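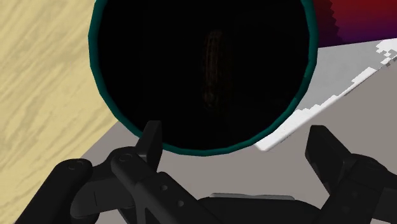

Fitting a knee brace properly takes longer than you'd think the first time, so set aside a good half hour before you touch a strap. I wrote these notes for the Herkance hinged brace after fitting one on my own left knee every morning for most of a winter, and I've had a few people at the clinic ask me for a copy. This is section three, the bit where you get the thing on your leg and set the hinges. Before you start, clear a spot on the floor and put the small parts in something with a wide round mouth, like the dark container with the teal rim up top. Have a light handy too, as anything brownish at the bottom of a deep black tub is very hard to make out, and the hinge stops are tan.

3.1 What you'll need

The brace, the liner sleeve, the bag of hinge stops, the little hex key, a soft measuring tape and a firm chair without arms. If your physio gave you a range-of-motion sheet, have that beside you. Mine came from Mehrangiz Sadeghi and I taped it inside the cupboard door, where it still is.

3.2 Putting the brace on

1. Sit on the front edge of the chair with your leg out, heel on the floor and the knee slightly bent.

2. Pull the liner up until the stitched circle sits over your kneecap. Smooth out every wrinkle, especially behind the knee - a fold back there will drive you mad by lunchtime.

3. Open all four straps and lay the brace over the liner. The longer cuff goes on the thigh.

4. Line up the centre of each hinge with the middle of your knee joint, which is a touch higher than most people guess. I find the top of the kneecap with my thumb and set the hinge centre just about level with that.

5. Do the straps up in this order: below the knee, above the knee, bottom of the calf, top of the thigh. The lower one by the knee is what stops the whole brace sliding down, so get it snug first.

6. Stand up, take a few steps and sit down again. Everything will have settled a bit. Redo the straps in the same order.

Note: You should be able to slide one finger under each strap. Two fingers and it's too loose.

Note: If your thigh measures over 55 cm at the widest point, you want the Herkance long strap set. The standard ones will close but there's hardly any grip left on the tab, and mine let go halfway down the stairs.

3.3 Setting the hinge stops

Do this with the brace off. I tried it once with the brace on and lost a screw in the carpet.

1. Check your sheet for the two numbers, extension and flexion. Use the ones your surgeon or physio gave you, never somebody else's.

2. Take the cover off the inside hinge with the hex key. A quarter turn is plenty.

3. Slide the extension stop into the front slot and the flexion stop into the back slot. The number is moulded on the flat side. For my first few weeks the back one was the 40.

4. Put the cover back on and do the outside hinge exactly the same way.

5. Bend the brace by hand through its whole range. Both hinges should stop at the same moment with a dull click.

CAUTION: Both sides must match. If the stops are different, the brace will twist as you bend, and a knee with a meniscus repair in it really doesn't need that.

CAUTION: Take the brace off and ring your clinic if your foot goes numb, cold or a funny colour, or if your calf becomes swollen and sore. If you're short of breath or have chest pain as well, call emergency services straight away.

3.4 Wearing it day to day

Wash the liner by hand in cool water and dry it flat, away from the heater. I've got two and swap them over. Wipe the hinges with a damp cloth and leave the oil in the shed - Lefteris Gkikas oiled his and the stops kept creeping out.

Check the cover screws every Tuesday, or whatever day you'll remember. Spare stops are part number 3088 and they come in pairs.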